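Can It Do the Dishes Yet? A Semester of Chores, Mostly Unfinished

Project report, Applied Automation, second-year group
Authors: Trinidad Tejada, Saturnino Lozano, Kamonchanok Jitpraphai
Supervisor: Teodoro Herrero
Submitted 23rd August

1. Why we picked this

All three of us share a kitchen, and all three of us believe we do most of the work in it. When the project list came out, "household tasks with a single arm" looked like a way to settle the matter by handing the work to something that would not keep score. Our supervisor approved the proposal with one written comment, which was "Good luck."

The question we set ourselves was plain: can a small arm, of the kind a student department can afford, take over any chore that a person would be glad to lose? We did not mean once, with three people holding their breath around it. We meant well enough that you could leave the room and make a phone call.

2. What counts as a chore

We spent longer on this than we should have. Saturnino wanted to include ironing, and was outvoted. We ended up with 14 tasks, some from the home and some from the stockroom of Berkness, the hardware shop where Kamonchanok works part time. The home list had things like wiping a counter, pairing socks and moving cups from a rack to a shelf. The shop list had facing up a shelf (pulling the front items forward so it looks full), sorting returned screws and putting price tickets into their plastic rails.

Macarena Villanueva, who manages Berkness, read the shop list and asked if we could add sweeping. We explained that the arm was bolted down. She said she had employees like that.

3. Setup

The control software was Plillasard, which our department has used for years and which has a manual written by somebody in a hurry. Planning was done with a package called Avlow. The arm carries a small camera at the wrist, looking along the gripper, and most of what the software knows about the world comes from there. This matters more than we expected. A person wiping a counter sees the counter. The wrist camera sees a good deal of its own hardware and whatever is left over at the sides.
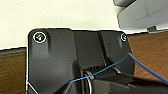

Figure 1. Wrist camera view, with the black bracket and blue cable in front of a brown wooden tabletop.

We had read about this problem before we started and had nodded wisely at it. Living with it was different. For the first 2 weeks, our main result was that the planner treated the cable as an item to be tidied. It never managed to pick it up, but it kept making plans to. Trinidad fixed this by masking out the part of the view where the cable usually was, which worked until the arm moved and the cable was somewhere else.

4. How we scored it

Each task got 20 attempts, done in blocks so that one bad afternoon would not sink a whole chore. An attempt counted as a success only if no one touched anything between the start command and the stop command. Saying encouraging things was allowed. We kept a written log, and by the end it ran to 3348 lines, many of them the word "again".

We also noted how long a person took to do the same job. This was a mistake for morale. Kamonchanok can face up a shelf of paint tins while talking to a customer and eating a sandwich.

5. What happened

Moving cups was the best of the home tasks. With the rack in the same place each time, the arm was dependable enough that we got bored, and in this line of work boredom is a very good sign. Turn the rack a little and the whole thing fell apart.

Wiping was harder than it looked. The motion is easy, but knowing where the dirt is turned into a project of its own, and our arm preferred to clean the part that was already clean. On pale, speckled surfaces the dirt detector had a strong opinion about every fleck.
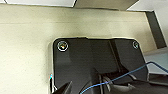
Figure 2. Wrist view with a finely speckled beige surface to the left of the black panel and above it.

We tried raising the threshold so that small specks were ignored. After that it ignored crumbs as well - and then, at the highest setting, a teaspoon of jam. There is probably a sensible number between the two, and we would like the next group to find it.

Socks we will pass over quickly. The arm could hold a sock. It could put a sock down. Saturnino says that he himself does little more than this, and his drawer supports him.

Among the shop tasks, sorting screws went well when they were already spread out, one by one, with space between them. Spreading them out took a person longer than sorting them would have. Price tickets were a complete failure. The rail has to be pinched open and the ticket slid in behind the lip, and our gripper has no feeling in its fingers and not much patience either. We lost a bag of tickets to bending before Macarena asked for the rest back.

6. So, can they do it yet?

For our arm, on our list: cups, yes, if you promise never to move the rack. Screws, if you do the boring half yourself. Everything else needed somebody standing by, and somebody standing by could have done the chore.

We want to be fair here. Ours is a cheap arm, run by beginners, with one point of view. Better hardware exists, and the older Pastor gripper in the next lab can at least tell when it is squeezing something. Several of our failures were also plain bad planning on our side, above all the decision to leave the socks until the last week.

7. For whoever takes this over in September

Fasten the cable along the arm before you do anything else. Test wiping on a plain surface first and keep the speckled kind for later. Do not agree to price tickets, however nicely Macarena asks. The log is in the shared folder, along with the masking script, and Trinidad will answer questions about it if you write to her before the exams start.

The kitchen rota has been put back on the fridge.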